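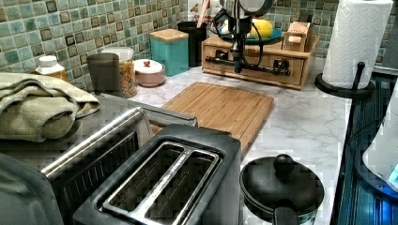 Speaker notes, 20 December 2021
Can machines do the chores yet? Kitchens and small workshops compared
Slot: 45 minutes including questions

Opening. Keep it under two minutes.

Ask for a show of hands: who has a machine at home that washes dishes. Then ask who has one that puts the dishes away. Leave the second question hanging and go straight to the first claim.

Claim: the appliances we own already do the hard physical work of a chore. The part left to us is the fetching, placing, opening, wiping and deciding. A dishwasher is a very good machine with a person at both ends of it. The same holds on a shop floor, where a lathe will run all afternoon and someone still has to load the bar and clear the swarf.

Define terms before going further. By "do a chore" I mean start from the room as it was left, finish the job, and put things back, with no one resetting the table between attempts. Most published results cover a single step of that. Say this plainly and early, or the questions at the end will all be about it.

Part one: reach and clutter

Worktops are shallow and crowded at the back. Bottles, jars and canisters end up in a row against the wall, and appliances take the rest. An arm mounted above the counter has better access than one mounted at the front, but it then has to come down between tall things to get at low things. The elbow and the cables need room as well as the hand. Planning software tends to know about the hand and be vague about the cables.

A drawer is a useful test case. Finding the knob is mostly solved. Pulling along the right line is mostly solved if the drawer runs freely. If it sticks, the arm either stalls or drags the whole unit forward, and a person would simply put the other hand on top. Mention that single-arm systems lose a surprising number of tasks this way.

Glossy tiles and clear jars: depth cameras read both badly. One sentence only, the vision people will have heard it.

Part two: the Gerkgate trial

Background for anyone who has not read the handout. Gerkgate is the test kitchen we ran with Estura from August. One fixed arm, two-finger gripper, five chores: set a plate, put fruit away, open and close a drawer, stir a pot, wipe the counter. 900 attempts in all, of which 149 ended with the chore complete and no help given. Pause on that figure. Do not soften it.

Then break it down in words. The failures were rarely dramatic. The arm would pick up the right object and put it down slightly wrong, and the next step would start from a place it had not seen before. Small errors added up over a chore in a way they do not in a single pick. 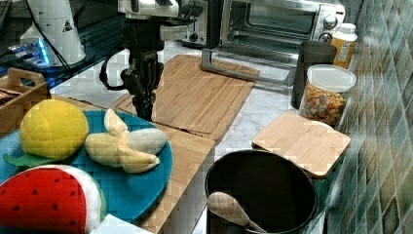 Soft items were the easy end of the range. A plush lemon forgives a poor grasp — it squashes, it stays in the fingers, and it does not roll far when dropped. Real fruit bruises and rolls. Anyone quoting a success rate should say what the objects were made of, and we did so in the handout.

Spoons deserve a slide of their own. A spoon lying in a pot touches the rim and the bottom, so its angle changes when anything moves. The grasp that lifts it is seldom the grasp needed to stir with it. People turn a spoon over in the fingers without thinking. A two-finger gripper has to set it down and take it again, or push it against something. Stirring was our slowest chore by a wide margin.

Boards are the opposite problem. Wide, flat, close to the surface, with nothing to get under. The workable method is to slide the board until one edge overhangs the counter and take it from there, and that needs a clear edge.

Part three: the shop floor

Diltuten supplied the comparison. Their cell loads small castings into a deburring fixture, and it ran 3000 cycles without an operator touching it. Same class of arm as ours. The difference is in the surroundings: parts arrive in a tray, the tray has pins, the lighting is fixed, and the floor is marked.

Point to make: the cell was built round the arm. Ask what the same money would buy if a kitchen were treated that way, with handles of one size and a marked place for each thing. Some of it would be cheap. Most households would not put up with it.

Dixit, our logging tool, records every human intervention with a reason code. Show the codes list but do not read it out. "Object not where expected" is the top line for the kitchen. For the cell it is "tray empty".

Questions likely to come up

Cost: decline to give a figure for home use. Nothing we ran was a product.

Safety: the arm worked at reduced speed whenever someone was within reach. No hot pans, no knives, at any stage.

When: single steps on known objects, now, with supervision. Whole chores in a room nobody has prepared, no date. If pressed, go back to the 149 slide and leave it up while people collect their coats.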